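Washing and Storing Cotton Flannel Bedding

Updated February 16, 2025

Flannel is a woven cotton fabric with one or both faces brushed to raise a nap. The nap traps air and makes the cloth feel warm. It also sheds lint, pills under friction, and shrinks more than plain percale. The procedure below applies to 100 percent cotton flannel sheets, pillowcases, and duvet covers. Blends with polyester can follow the same steps but usually pill sooner.

What you need

A washer with a gentle or permanent press cycle
Liquid detergent without added softener
White vinegar
A dryer with a low heat setting, or a clothesline
A soft brush or lint roller
A cotton storage bag

Before the first wash

Read the sewn-in label. If it gives a lower temperature than this page, follow the label. Close all zippers and buttons. Turn duvet covers and pillowcases inside out so that the printed face is not rubbed against the drum.

Measure one flat sheet along its length and write the number down. Measure again after the first drying. Flannel sold as preshrunk can still lose a little length, and the second number tells you whether a fitted sheet in the same set will need to be dried on the line from then on.

Step 1. Sort

Wash flannel by itself. Towels, fleece, and denim are the main causes of pilling in a mixed load. Keep dark colors apart from light ones for the first 2 washes. Prints with a dark ground count as dark.

Step 2. Treat stains

Work a small amount of liquid detergent into the stain with a fingertip and leave it for half an hour. Do not scrub with a stiff brush, which lifts the nap in patches that stay visible. For body oil on pillowcases, use dish soap in the same way. Rinse with cold water before loading.

Step 3. Load the washer

Fill the drum halfway. Flannel takes up a lot of water, and a full drum will not rinse well. Place sheets in loose folds. A sheet wrapped around a center post will twist and come out with stretched corners.

Step 4. Wash

Select cold or warm water and the gentle cycle. Use half the detergent the bottle recommends for a full load. Add half a cup of white vinegar to the rinse compartment for the first wash only. Skip fabric softener. It coats the raised fibers and flattens them over time.

Step 5. Dry

Shake each piece once before it goes in the dryer. Use low heat and clean the lint screen before starting, then again halfway through. New flannel can fill the screen in a single load. Remove the bedding while the hems are still slightly damp and lay it over a rack to finish.

For line drying, hang sheets by the hem with the fold over the line. Keep printed pieces out of direct sun. Bring them in and tumble them without heat for a few minutes if the surface feels stiff.

Step 6. Brush and smooth

Spread the piece on a flat surface. Brush in one direction, from the top hem to the bottom. Small wrinkles can be pulled out by hand. If ironing is needed, set the iron to medium and press the unbrushed side.
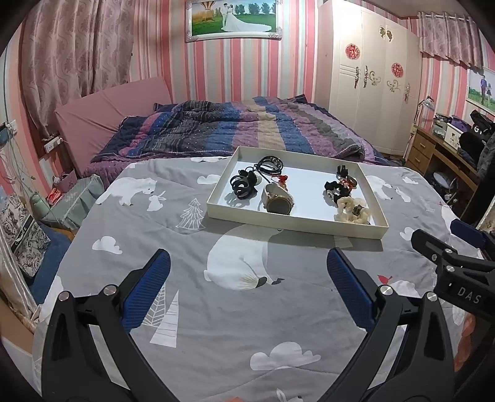 Step 7. Fold and store

Confirm that the seams are fully dry, since they hold moisture longest. Fold loosely and place each set in a cotton bag. Plastic bins are acceptable for short periods if the lid is left slightly open. For sets put away over the summer, open the bag once in August, check for odor, and refold along different lines.

Troubleshooting

Pilling: Wash inside out and reduce the load size. Remove existing pills with a fabric shaver on its lowest setting.

Stiff or waxy feel: This is detergent residue. Run a second rinse with no detergent.

Fitted sheet no longer reaches the corners: Stretch it by hand while damp and dry it on the line.

Faded print: Fading cannot be reversed. Switch to cold water and keep the piece out of the sun to slow further loss.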